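Gripper week, post 1. The left finger on the Sirnel has been closing a hair late since Thursday, so I'm doing the pivots on the bed, on the good gingham.

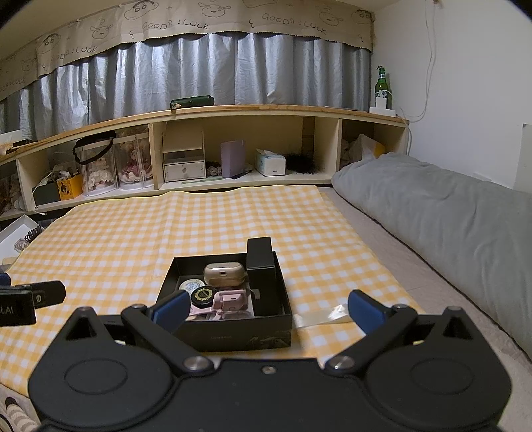 1 min read

Fingers all the way open before you touch a screw. Blue pads wiped with a dry cloth. Fergal Kavanagh uses spit. Fergal is on his 4th set of pads.

Post 2. Pivot screws: snug, back off a touch, swing the finger by hand. If it squeaks, you've gone too far. I have gone too far 3 times.
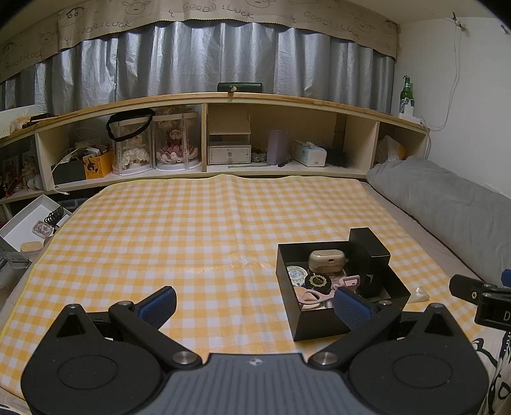 Post 3: Grease

One dot per pivot. Next check at 1000 grabs, or 900 if Fergal borrows it.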